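The Unwritten Rules of the Robot Bench

I spent most of March in Gadville with the folks at Wokamari, who were trying to agree on house rules for robots that handle lab tubes. I figured I'd be bored silly. I wasn't! People get really worked up about this stuff.

Ilona Hegyi keeps the rulebook, which was at 106 entries when I showed up (she wants 40, and good luck to her). Her favorite is rule 2: an open tube stays upright in the grip, and the arm slows down for as long as the cap is off. She's also picky about pads. Bare fingers on smooth plastic make her wince, so she likes something with a bit of give on the gripping side, checked before each shift and swapped once it gets shiny.

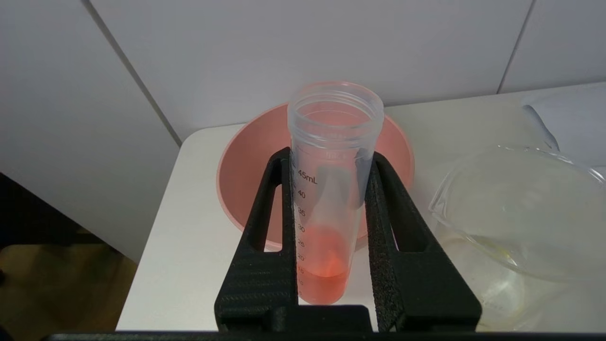
Who gets to say stop?

Anybody, says Norbert Hajdu, and he means the new hire too. If you don't like what the arm is doing, you hit stop first and talk later, and no one gets teased for it. He made me practice until I quit being polite about it.

The other big fight was over logging. Norbert wants each stop written down by hand, with a name next to it. Ilona would take a checkbox. They were still at it over coffee when I left for my train.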